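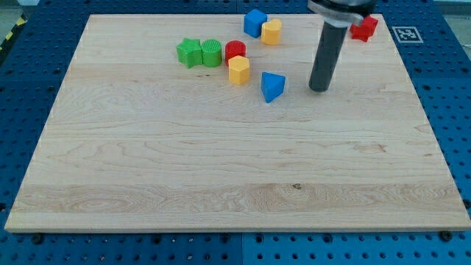
How to Oil a Glued-Up Wooden Board Without Ruining Your Week

A board made of planks joined edge to edge is a patient thing. It will put up with knives, hot pans and small plastic toys. What it won't put up with is being left in the sink overnight, and if you're reading this, I suspect somebody in your house has been doing that.

I refinish boards for the Ladari tool library, mostly on Wednesday evenings, mostly maple, mostly returned in a condition the borrower describes as "fine."

What you need

Food-safe mineral oil, 500 ml, enough for several boards
Sandpaper in 220 grit, plus something finer if you're fussy
Two lint-free rags (an old T-shirt you're not fond of)
A flat surface with some air getting at it

1. Clear the board. All of it. Oil creeps under anything you leave standing there and makes a ring in the exact shape of your laziness.

2. Wash both faces with warm water and a little dish soap, wipe them down, and stand the board on edge until morning. Drying it flat on a counter traps damp underneath, and then you have a rocking chair.

3. Sand with the grain. Wavy grain will try to talk you into going in circles. Go lengthwise along the planks anyway, lightly, and slow down over the glue lines. Small dark specks and knots are part of the wood. Lech Jakubowski once spent most of an evening sanding at one and gave the board a very nice dent.

4. Wipe off the dust with a barely damp rag. Wait an hour.

5. Pour on a puddle the size of a coaster and spread it to the edges. Do the ends twice, as they drink the most. Then flip the board and do the back, which everyone skips.

6. Leave it overnight, buff off what's left, and repeat if the surface still looks thirsty.

If it still feels tacky the next day, you used too much. Keep rubbing.

Do not use olive oil. Irena Jasińska swore by it until January, when her kitchen began to smell like a closed restaurant.

Oil again when water stops beading. For a board in daily use, that means once a month or so.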